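Salt, Goats and the Two Halves of Pronivthorpe

Pronivthorpe has one main street, two bakeries and three versions of its own past, all of which you will be given before your coffee arrives.

The town was settled by salt traders and by herders who came down from the hills when the grazing failed. The traders took the river side. The herders took what was left, and their descendants still mention it. For most of its history the difference was one of tax: if you owned a warehouse you were river, and if you owned goats you were hill. A man who sold his goats and bought a warehouse could change sides by lunchtime.

Then came the census. Teodor Pietrzak, who has spent 16 years in the town archive and has the cough to show for it, keeps the original ledger in a drawer that sticks. The clerk was told to put every household in one column or the other. There were 101 households he couldn't place, so he sorted them by which end of the street they happened to be standing on.

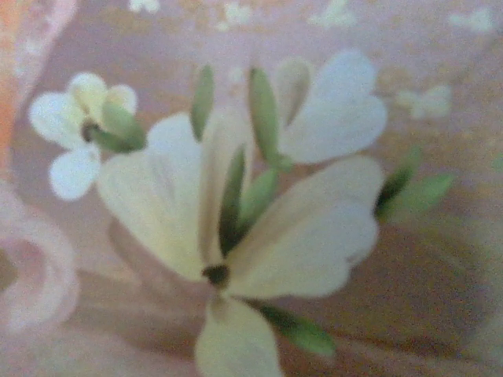

Photo: Fudura / Vedero

"People have fought over that ledger," Pietrzak says. "His handwriting is terrible, too."

Within a generation the columns had hardened. River families got the school and the post office. Hill families got a commission of inquiry, which met for 30 years and produced a map with the river in the wrong place.

The town has 700 residents now, and most have grandparents from both ends of the street. The two bakeries still sell the same loaf under different names. I bought one of each and was asked, twice, whose side I was on.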